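Two-Handed in Lenddale: The Taltoreck Pair at Work

Gallery posted August 30, 2023
Words by Elie Zoubi

If you have been reading these pages for a while you know I have a soft spot for tools that let ordinary people show a robot how a job is done. No programming, no pendant with fifty buttons, just your own two hands doing something you already know how to do. So when my brother Elias Zoubi got word that the Taltoreck hand-held pair was being tried out over in Lenddale, I had the car packed before he finished the sentence.

For anyone new to this, the Taltoreck is a set of 2 grippers, one for each hand. You hold them, you pick things up with them, and the recording of how you did it becomes training material for a robot arm later on. Each gripper has its own camera looking out past the fingers, and each one carries a square printed marker so the software can work out where it is. Darwish puts the kit together and sells it as a loan program too, where you take a pair for 9 days and send it back in the same case. We had ours on the loan program. I paid the normal rate and they haven't seen this page before you have.

First impressions, then. The grip is good! I have fairly small hands and Elias has enormous ones, and we both found a comfortable hold on the first morning without swapping any parts. The fingers close when you squeeze and open when you let go, with a spring behind them that is firm enough to feel and soft enough that you don't dread the tenth pickup. I liked the ribbed pads very much. Smooth silicone pads pick up lint and then start sliding on anything with a glossy cover, and these held on to a fabric pouch, a paperback and a rather slippery pencil tin without any fuss from me.

The cables are the part you need to get used to. They hang from the back of the grip, and for the first hour I kept catching one with my sleeve. Elias showed me his way of doing it, which is to let the loop drop around the wrist and leave plenty of slack. Much better – I more or less forgot about them after lunch. Vultham makes a little elastic cuff for this sort of thing and I'd like to try one with the Taltoreck, though I don't know yet if the clip is the right width.

Setup took us 40 minutes the first time, and most of that was me reading the wrong page of the booklet. You plug both grippers in, hold them up in front of you, turn them slowly so the markers can be read from a few sides, and wait for two tones. The tones are nearly the same note. I would love a future version where the left and right sound clearly different, because with other people talking in the room I kept asking Elias which one had just chimed.

After that you pick a task, squeeze both handles twice to start, do the task, and squeeze twice to stop. It's a lovely simple routine. The tasks we ran were all small household things: moving soft items from one spot to another, turning something over, lining a flat thing up with the edge of a mat, passing an object from the left hand to the right. The passing one is harder than it sounds! You find out quickly how much you rely on your fingertips to feel when the other hand has really got hold.

Two pictures from the session, both taken by the cameras that do the recording. Click for the larger versions.

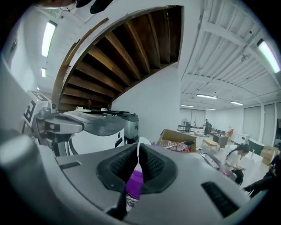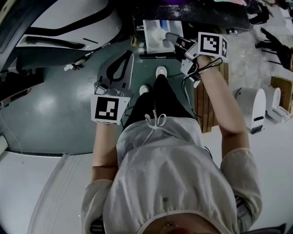 The Taltoreck pair in Lenddale. First picture: looking out past the ribbed finger pads, with the other gripper on the left. Second picture: one in each hand over the green mat.

I love the first one for the staircase, and it also tells you a lot about how wide that gripper camera sees. The fingers stay big and central, so there's never any doubt about what is between them, and you still get the ceiling lights, the far wall and the other gripper in the same shot. For the software that wide view matters a great deal, as there's nearly always something fixed to hold on to. For me as a user it meant I could move freely and not worry about pointing the thing in some special direction.

The second is from head height and gives you a much better idea of the working posture. Arms out, eyes down. You can see the marker blocks sitting on top of the grippers and how the black cable runs around the right wrist. The markers stick up a fair way, and I wondered if they would knock into things. I did bump one against a table on my first afternoon and it stayed put.

Now for the numbers people always ask me about. We finished the loan with 144 recordings that passed the automatic check. The ones that failed were nearly all my fault: I had a habit of resting a gripper against my stomach between moves, which hides the marker and makes the tracker unhappy. Elias had hardly any rejects. He is very pleased about this and has mentioned it several times.

Reviewing the recordings is a pleasure. The Taltoreck software lays the views next to each other and lets you drag a slider through the whole take. If there was a wobble in the middle you can mark it and keep the rest. I did wish for a way to add a spoken note while recording, something like "dropped it, trying again", and when I wrote to Darwish to ask, the reply came the same day and said it was on their list. We'll see. I asked about left-handed defaults at the same time and that one is already in the settings, under the second tab, which I had walked straight past.

A few smaller things I noted down as we went:

The case is great. Foam cutouts for both grippers, the marker blocks come off and have their own slots, and there's a pocket for the cables that's big enough to get them back into. You would be amazed how rare that is.

Weight is fine for short tasks. On longer ones, where you have your arms stretched forward over a mat, my shoulders started to complain before my hands did. We settled into doing a batch, having a sit down, then doing another batch, and that was a comfortable way to get through a day.

The pads come off with one small screw. We cleaned ours with a damp cloth each evening. Spare pads were in the case and we didn't need them.

The booklet needs work. The drawings are clear and the text has plainly been rewritten a few times by different people, so a part that is called the "collar" on one page is the "ring" on the next. Go by the drawings and you'll be okay.

Who is it for? If you have an arm at home or in a small workshop and you've been teaching it by dragging it around, I think you'd enjoy this enormously. It's so much faster to just do the thing. Schools and clubs might like the loan program as well, as two people can trade off and everyone gets the hang of it in minutes. If you only want to record one-handed jobs, Taltoreck does sell a single, and I'd start there and save the money.

Elias wants me to add that he found the head camera a bit warm by late afternoon in August, and that a thin headband under the strap fixed it. He also wants it known that the headband was his idea.

We have asked for a second loan so we can try kitchen jobs, mainly lids and jars and anything with a hinge. If there's a task you want to see us attempt two-handed, leave it in the comments and I'll put it on the list. Folding requests are welcome too, though be kind, I can't fold a fitted sheet with my real hands either.

More galleries: Vultham Wrist Supports | Building a Practice Table | Cable Routing for Beginners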